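Skeltadow swim club gets its pool back

1 August 2018
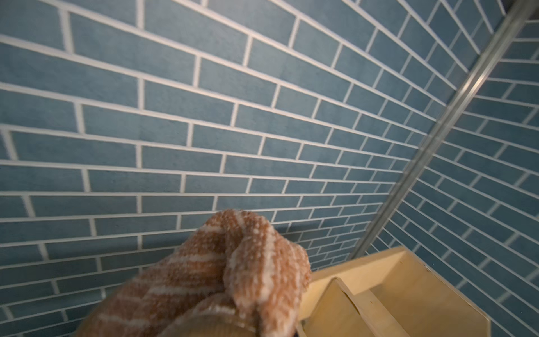
Blue wall tiles in a staggered pattern, with off-white grout between the rows.

What a July we had! The Skeltadow pool opened its doors again after 10 long weeks, and the morning swimmers were in the water before the coffee had finished brewing. If you haven't been down yet, please go, even if it's only to float on your back and look at the new skylights (they let in so much more light than the old ones, and the early sessions feel completely different).

The reopening gala was a joy from start to finish. We had 255 people through the gate and raised $500 for the learn-to-swim fund, most of it from the cake table. Barış Altıntaş won the 200-yard freestyle for the second year running, and he had to work for it this time, with Bülent Toprak on his shoulder until the last turn. Bülent has only been racing since the spring! He says he wants another go in the fall, and we can't wait to watch.

The under-nines relay was the loudest race of the night. Team Geum and Team Nukik touched the wall so close together that the judges called it a tie, and both teams went home with ribbons.

Beginner lessons start up again next week, with 2 places left in the adult group. It's a lovely bunch, all at different stages, and you're welcome even if you've never put your face in the water. Sign up at the front desk or catch Bülent after the evening swim.

Lane times are the same as before, except that the late session now runs half an hour longer. Bring a padlock for the lockers.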